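Ticket 564 – Checkout: shipping cost calculated two times for mixed orders
Product: Halliday web shop, tableware and linen
Opened by: Yulan Jiang
Assigned to: Haoran Cai
Priority: High
Status: Resolved
Opened: 2020-02-01

Yulan Jiang wrote:
Hello, when a customer puts one plate and one tablecloth in the cart, the shop charges shipping two times. With only plates it is correct. With only linen it is also correct. I tried in two browsers and the result is the same. A customer wrote to us this morning and she is not happy. The item she ordered is from the flower rim group, product page 544.

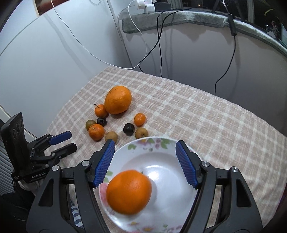 Attachment 1: plate with pink flower rim, with an orange on it

Haoran Cai wrote:
Thank you for the clear report. I can reproduce it on the test shop. Before I change anything, please tell me:
Which shipping zone did the customer choose?
Was she logged in, or did she order as a guest?
Did she use a discount code?

Yulan Jiang wrote:
Zone is domestic, guest order, no code. I tried also with a login and it makes no difference.

Haoran Cai wrote:
I looked in the log of the shipping module (Brarnow, version 2.19). The module makes one package for each warehouse. Plates are set to warehouse A and linen is set to warehouse B, so it makes two packages and asks for two rates. This is how the module is designed, but our shop sends everything from one building since November. It seems that the old warehouse B was never removed from the linen category.

First try: I set the linen category to warehouse A and cleared the cache. Result – no change. The cart still shows two shipping lines.

Peiyu Du wrote:
The category setting is only the default for new products. Every product that already exists keeps its own value. You need to change it in the product table, or use the bulk edit page and filter by supplier. For linen the suppliers are Ikano and Tultex.

Haoran Cai wrote:
Thank you Peiyu, I did not know this. I did the bulk edit for both suppliers on the test shop. Now a cart with one plate and one checked cloth has one shipping line, and the total is correct.

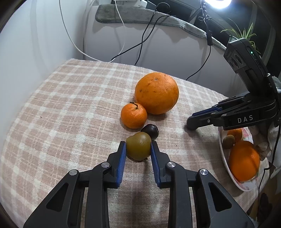 I also tested these cases: two cloths and one plate, guest and logged in, domestic and international. All are correct. Gift cards are not in any warehouse and they add no shipping, same as before.

One more point. Carts which were saved before the change still keep the old packages. They are calculated again only when the customer changes a quantity. I will empty the package cache tonight, after the backup is finished, and then do the bulk edit on the live shop.

Suleiman Lawal wrote:
Please wait with the live shop until the export for accounting is complete. It reads the same table. I will write here when it is done.

Suleiman Lawal wrote:
Export is complete, you can go on.

Haoran Cai wrote:
Done on the live shop. Package cache is empty, bulk edit finished without errors. Yulan, could you please make one test order and cancel it after?

Yulan Jiang wrote:
Test order made, only one shipping line. I canceled it. The customer has received her refund for the second shipping cost. You can close the ticket.

Haoran Cai wrote:
Closed. I left warehouse B in the list, because old orders are still connected to it. Please do not select it for new products.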